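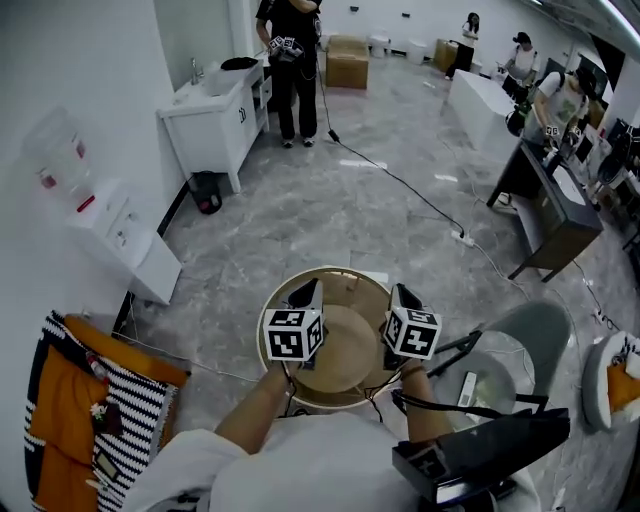
Home Work Journal Studio Contact

The bakery that kept its ugly K

Oct 11, 2022

I got to Kallthorpe before the shop opened to customers, and Willy Brouwer was already on her second coffee and halfway through a cinnamon roll. She runs the place with her sister-in-law, and she's the one who spent most of last year arguing with a designer over a single letter. The designer, Floor Vanhove, works out of a two-person studio called Sikance, and she'd driven over to join us. I'd wanted to get the pair of them at one table ever since I saw the new bread bags (I have three at home, flattened in a drawer, don't judge).

So, the letter. The old Kallthorpe sign had a capital K with one leg much longer than the other, painted by whoever had the building before. Willy hated it. "I thought it looked like it was tripping over," she told me. "The first thing I said to Floor was, get rid of that."

Floor didn't. She came back with 12 sketches and the K was in every one of them! "I did try drawing a nice one," she said. "It looked like a bank. I put it next to the old one and felt bad for about a day, then I threw it out."

I asked Willy how that meeting went and she laughed into her cup. "Badly. I went home and complained all through dinner. Then my daughter drew the K on a napkin from memory, and she couldn't do any of the other letters."

The rest of the alphabet came later. Floor drew it with a flat brush, scanned it, cleaned it up a little and then un-cleaned it, as she put it. There are 7 versions of the lowercase e, so two of them never match on the same label. I'd looked at those labels for months and never caught it.

Color was the easy part. They settled on a brick red and a milky off-white, and the whole thing prints in one ink on brown paper, which keeps the bags cheap. Meijer, the printer in the next town, ran a first batch of 800 and got the red too pink. "Strawberry yogurt," Willy said. They used them anyway, for the rye, and a few regulars still ask for the pink ones.

I had to bring up money, and Floor didn't mind. The sign, repainted by hand, came to $1,940, and it was the biggest single bill of the project. "I'd have paid it twice," Willy said, and then, after a second, "Well, no."

Before the bakery, Floor had been doing packaging for Burnorgate, a company that makes drain cleaner. I wondered if anything carried over. "You learn to make the name big," she said. "People are standing in an aisle and they're upset. With bread they're only hungry, but it still helps."

They're working on a cake box now. Willy wants a window in the lid and Floor doesn't, and they got into it again while I was putting my coat on. I bought a rye on the way out. It came in a red bag.

Questions about the journal? Use the contact page. © 2022 All rights reserved Back to top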